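Notes for the second lecture, 10/16/25. Lecturer: Sumaiya Siriwardena

# Paint on metal: why it stays and why it goes

Last time we spoke about rust. Today we speak about the layer which should stop it. Please read these notes together with the Asholm reader, page 168.

## How a coating holds

A paint film holds to metal in two ways. The first is mechanical: the liquid paint runs into small scratches of the surface and becomes hard there. The second is chemical, and it is weaker when the metal carries oil or dust. For this reason a workshop spends more time on cleaning than on painting.

*Primer* is the first coat. It is made to hold the metal, and the top coat is made to hold the primer. If you leave out the primer, the paint can look very good in the first months.

## Types of damage

- **Scuff**: a mark on the surface, the film is still complete.
- **Scratch**: a narrow line, it may or may not reach the metal.
- **Abrasion**: a wider area made thin by rubbing.
- **Loss**: the coating is gone and we see what is under it.

One object often shows several types together, so describe each area separately in your report. Write first what you see, and only after this what you think is the cause.

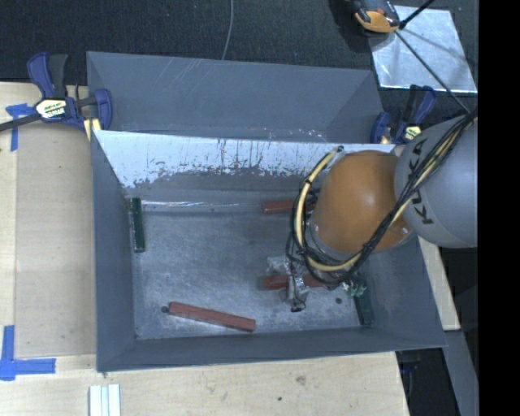
*Fig. 2. Gray metal bins. Loss on the upper part of the back inner wall of the front bin, abrasion on its floor.*

Look at the border of a loss. A ragged border and a smooth border should be noted in different words.

## For the next meeting

Choose one painted metal object at home and write up to 379 words on its condition. Rafsan Sikder collects the papers. The sample plates from Arrieta are in the cupboard, please do not clean them.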